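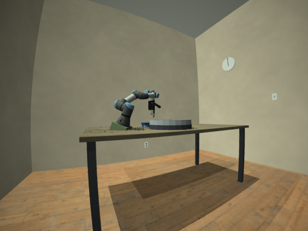 Hokideo TV App Listings

README for the February release

Summary

Hokideo is a table of apps offered through the built-in stores on smart TVs and set-top boxes. Each row is one listing in one store at the time it was collected. An app sold in two stores has two rows. The table covers games, video, music and fitness apps. Web browsers and system tools that ship with the set are left out.

Files

listings.csv holds the main table, one row per listing.
stores.csv holds store codes, the countries served and the currency used for prices.
changes.txt lists corrections made after the previous release.

All files are UTF-8 with Unix line endings. Fields are separated by commas and quoted only where needed.

Fields in listings.csv

listing_id: text, unique within a release. Not stable between releases; use app_key to join.
app_key: text, shared by all listings judged to be the same app.
store: code from stores.csv.
title: as shown in the store, including trademark signs and odd spacing.
category: one of game, video, music, fitness.
price: number in local currency. Zero means free to install. Empty means the store showed no price.
in_app: yes, no or empty.
input: remote, gamepad, phone or motion. Multiple values are separated by a semicolon.
size_mb: download size as stated by the store.

Collection

The stores were read with Vetier, our page reader, starting at 02:00 local time in each country. Four stores and 57 countries are included. A listing that failed to load was tried again up to 80 times before it was dropped. Dropped listings are not recorded.

Matching of app_key was done by Ntombi Gumede and Chia-hao Pan, working separately from title, publisher and icon. Where they disagreed, Pieter Ntuli made the final call.

Known problems

Prices in the Idau store include tax in some countries and exclude it in others. The store does not say which. Do not compare them across borders.

The input field is filled in by publishers. Many games marked remote need a gamepad past the menu.

size_mb leaves out data fetched on first launch. For 3D games this can be larger than the app itself.

Titles in right-to-left scripts lost their direction marks in the previous release. Ayman Benmoussa has restored them. If you loaded the old file, replace it in full; a row-by-row merge will create duplicates.

Use

The table may be copied and changed for any purpose if Hokideo is credited. Icons and store descriptions belong to their publishers and are not included.

Corrections go to Oratile Radebe. Give the listing_id and the release month.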